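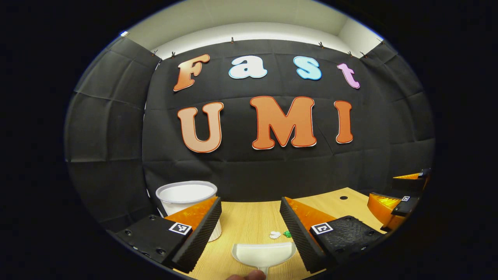

Home Explore Notifications Messages Bookmarks Profile More

Right, a thread about chores, because I've had the "when will a robot do my washing up" chat three times this week and I keep giving a rubbish answer at the pub and a better one on the walk home.

1/ My current favourite test is the dustpan. A few bits on a table, a dustpan, a bucket. Get the bits on the pan, get the pan to the bucket, tip. My niece could do it before she could say bucket. It's a swine of a job for a machine!

2/ Think what you do with a dustpan. You press the lip down just hard enough that it bends to meet the table. Too light and the crumbs slide underneath, too hard and it judders along and pings everything on the floor. You don't look at it, you feel it through the handle.

3/ And a scrap of something crumpled is a different problem from a hard little lump. One drags, one rolls. You switch between the two without noticing you've done it.

4/ Then there's the carrying. Keep the pan level for however far the bucket is, and only then tip it. I spill mine about one go in three and I've had decades of practice.

5/ I work weekends at Hegazy, the hardware shop in Trircombe (yes, the one with the wonky step), so I get shop-floor chores as well as house ones. We sweep the cutting bench every hour or so. I'd hand that job over tomorrow. Sawdust up the nose, no thank you.

6/ We did have a floor scrubber on trial in May, a Nakance, the sort that trundles up and down the aisles on its own. Floors came up lovely. It did 8 aisles out of 10 and sulked at the other two, where we stack compost bags a bit past the line. So somebody moved the compost bags every night. Guess who.

7/ That's my main grumble really. A lot of the "robot does the chore" stuff is a robot doing the middle of the chore and a person doing the two ends. I was still bending down! I was just bending down for the robot.

8/ Somebody replied to the last thread saying dishwashers count as robots and I've decided I agree. Brilliant machine. Loads of people have had one for years. Still can't load itself, still can't put the forks away, and that's the bit I hate.

9/ What's cheered me up is how people are going about it now. You do the job yourself while holding a gripper with a camera on it, over and over, and the recordings are what the machine learns from. I love this. It's so ordinary. Somebody stands at a table and tidies it, again and again.

10/ I asked a friend who follows this more closely how many goes you'd want for one little sweeping job and was told it depends (boo) but wouldn't be shocked at 2,000. I worked out that at one a minute that's more than 33 hours of scooping. My wrist hurts thinking about it.

11/ Saw a clip from a company called Zestent where their arm clears a café table. Cup, plate, wipe, done. Played at normal speed too, which I always check first. Same cup every time though, and a table with no toddler at it.

12/ So where am I up to? Floors, mostly yes. Flat surfaces with rubbish on them, I think that's coming, and sooner than I'd have said last year. Laundry, I'll believe it when one turns a duvet cover the right way out. Bathrooms, please, somebody, anybody.

13/ Price is the other thing. The Nakance would've been 66 quid a week to hire, and for a shop our size that's a lot of brooms. We gave it back and I sort of missed the noise of it.

14/ If you've got a machine that does a proper fiddly job at home or at work, start to finish, no helping, tell me what it is and what it does when something's in the wrong place. Not hoovers, I've had plenty of hoovers. I'm off to sweep the kitchen.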